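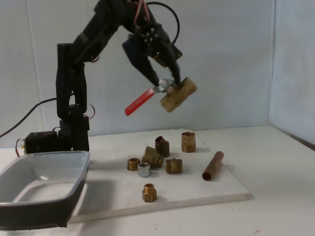 Brass ball valve, gripped near the stem and nut, with the other fittings on the board.

How to find and repair the "limp gripper" fault on a Skumar arm

This page is for the person who runs a Skumar arm for sorting plumbing fittings and has met the following problem. The arm takes a heavy part, lifts it, travels normally for a few seconds, and then the fingers lose all force. The part falls. The other joints keep their position and the program goes on as if the part was still in the gripper.

On our bench in Estmont we had this fault during the whole of March. We first believed that the fingers were slipping and we put rubber on them. The rubber was the wrong repair and we lost two weeks with it. The cause was in the overload protection of the gripper servo, together with one setting in Yeoman, the program which sends the positions to the arm.

What you need

A computer with Yeoman installed
The power supply of the arm, with its switch in a place you can reach without leaning over the table
A small screwdriver for the horn screw
A folded towel
One light fitting and one heavy part, for example a ball valve
Safety glasses

Before you begin

Put the towel under the place where the arm will hold the part. A brass valve that falls from the height of the upper arm can break the edge of a tray, and it can also jump from the table to your foot.

Keep your hands out of the fingers whenever the power is on. This is the real danger of this fault. The gripper looks dead, so it is natural to push the fingers with your hand, but the last closing command is still stored. When torque comes back, the fingers close immediately and with full force. One of us got a blood blister in this way. If you must touch the fingers, switch off at the supply first. The stop button in Yeoman is not enough, as it only stops the sending of new positions.

Step 1. Confirm that it is this fault

Let the arm pick up the heavy part and hold it over the towel. Do not move any other joint. If the part falls after some seconds and you did not hear the small scraping sound of metal sliding, you probably have the overload fault. Now switch off the power and move one finger gently. With a real slip the fingers will be fully closed after the drop. With the overload fault they stay almost at the width of the part, or they open a little.

Repeat with a light fitting. If the light fitting also falls, go directly to Step 4, because the problem is then more likely in the horn or in the cable.

Step 2. Read the log

Open the joint log in Yeoman and go to the moment of the drop. You look for two lines close together. The first one shows the load of the gripper joint. In our log it climbed to 718 and stayed there until the drop. The second one is the status line, where the overload bit changes from 0 to 1. After that the load goes to zero and does not come back until a restart.

If the load was never near the limit but the bit has changed, do not continue here. Check the supply voltage.
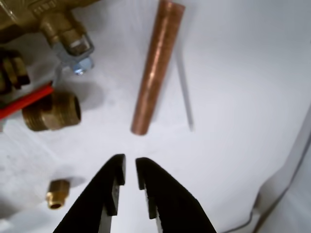
Can I simply turn off the overload protection, if the voltage is fine and the part is heavy?

You can, but please do not. The protection is what keeps the servo motor from burning when the fingers push against something that cannot move, and a motor without it can be destroyed in one afternoon. Lower the closing force as in Step 3, and the protection will have no reason to act.

Step 3. Correct the closing position

Yeoman has one closing position for the gripper, and it is used for every part. In our file it was 2,045, which is the position where the fingers meet with nothing between them. With a thin part this does little harm. With a thick part the servo never reaches its target, so it pushes with everything it has for as long as the part is held. The weight of the part is less important than we thought. It is the width that makes the trouble, together with the time.

Do it as follows:

Open the gripper page in Yeoman and set the mode to manual.
Rest the part on the board and bring the open fingers around it with the arm controls.
Close in small steps until the load value first rises. Write down this position.
Close a little more, until the part does not turn when the arm moves slowly up and down.
Save this as the closing position for this part.
Set the load limit of the gripper joint to 700 and save again.

The limit of 700 is our own value. It was good for brass and copper parts on our arm, but start lower if your parts are soft. Note that Yeoman writes the limit only when you leave the page with the Save key. If you close the window with the cross, the old value stays and there is no warning - we fell into this several times.

Parts with a lever or handle need a little more attention. Hold them near the center of weight if the shape allows it. A valve that hangs to one side tries to rotate in the fingers, and then people close the gripper harder, and so the fault returns.

Step 4. Check the horn screw and the cable

Switch off the power. Tighten the screw in the center of the gripper horn. It should not turn more than a very small amount. If it was loose, you have to do Step 3 again, as the finger position has moved against the servo position.

Then follow the gripper cable with your eyes from the wrist up to the first bracket. With the power still off, bend the arm slowly through its whole range and look if the cable becomes tight somewhere. A tight cable can pull the plug half out, and this gives nearly the same symptom, except that the log shows missing lines and no overload bit. Leave a loop at the joint. Do not fix the loop with a tie on both sides.

Step 5. Test it before you go back to work

Run the pick and place program with the towel still in its place. We made 126 lifts with the same heavy part before we trusted the arm again. You may do fewer, but let each hold be longer than it will be in the normal work. Watch the load value while the arm is standing still. It should go up at the moment of closing and then become calm. If it climbs slowly during the hold, open the closing position by one more small step.

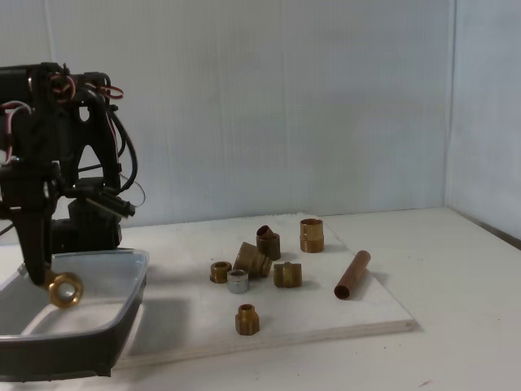

Written by the Drorkness sorting bench, Estmont
Posted 01/10/2022 in Faults and repairs

Step 6. Make the program notice a drop

The repair above removes the cause, but the program still did not know that its gripper was empty. For us this was the second half of the fault. The arm went to the tray, opened the fingers over it and reported a good cycle, while the part was somewhere on the table and the next pick ran into it.

Add a check at two points: after the lift, and just before the fingers open over the tray. At each point read the load of the gripper joint and the status line. If the load is near zero, or if the overload bit is 1, the program must stop all motion and keep the arm where it is. It should not go to the home position by itself, because a fallen part can be in the way.

For light parts such as a hex nut the load is small even with a good grip. Measure it once for each part and put the threshold well under that value. With one common threshold you will get many false stops.

Restart after a drop

Switch off at the supply. Take the part away. Open the fingers by hand while there is no power, then switch on, and in Yeoman send the open command before any other command. Only after this clear the overload bit. If you clear the bit first, the old closing command is executed.

If the fault comes back with the same part after Step 3, compare the saved limit with the one you see on the gripper page. Two times we found the factory value there again after an update of Yeoman.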